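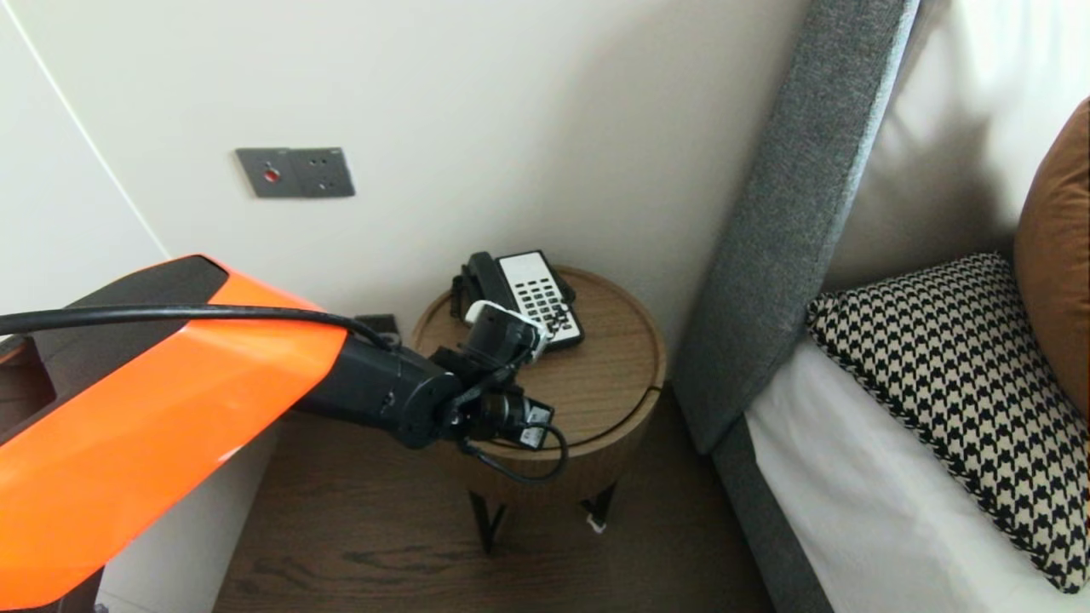 Home Contents Chapters Glossary Index

Chapter 7
The Bedside Area

The bedside area is the part of the guest room that a guest uses most in the dark. It holds the light, the telephone, the water glass and whatever the guest was reading. A room attendant spends little time on it, but guests notice it when it is wrong.

In this chapter you will learn to
- name the parts of a bedside area
- place a telephone on a small table
- check the wall beside the bed for working power
- clean a table, a handset and a headboard in the right order

Words to know: nightstand, side table, handset, cradle, faceplate, headboard, wall plate

7.1 The table

Older hotels used a nightstand with a drawer. Many newer rooms have a side table instead, often a round one with a wood-grain finish on metal legs. A side table is easier to clean under. It has less space on top, so each item needs a set place.

Before dusting a side table, press lightly on the top. It should not rock. If it does, look at the feet first. A table on thin legs often rocks when one foot is resting on the edge of a rug. If the table still rocks on flat floor, write it on the room sheet and leave the repair to maintenance.

Round tops are wiped from the center out, then once along the rim. Look for seams in the finish. Water left standing in a seam will lift the surface, so use a damp cloth and follow it with a dry one. Do not spray the table itself. Spray the cloth.

7.2 The telephone

The bedside telephone is set so that the guest can lift the handset from the pillow without reaching over the keypad. The cord should hang behind the table or lie flat. It must never cross the floor where a guest would step.

The usual steps are:
1. Lift the handset and listen for the dial tone.
2. Wipe the earpiece, mouthpiece and grip.
3. Wipe the buttons row by row. A white faceplate shows finger marks sooner than a black one.
4. Put the handset back squarely in its cradle.

A handset that is not fully down keeps the line busy. The front desk at the Favgate, a hotel with 1,000 rooms, logged 8 failed wake-up calls in one January. In 3 of them the handset was off its cradle.

7.3 The wall and the headboard

Switches and sockets near the bed may share one wall plate. Some switches carry a small red indicator. Learn what it means in your own building, as makers differ. Wall plates are wiped with a dry cloth only. Check also for a lower outlet near the floor, where dust collects.

Woven fabric on a headboard holds dust and hair. Brush it from the top down before the bed is made with clean bedding.

Before you read on: Draw the bedside area of a room you know. Mark where the telephone, the switch and the nearest socket are. Bring the drawing to Section 7.4.

Next: 7.4 Setting Out the Table

Copyright Cerkico Learning | Contact us | Back to top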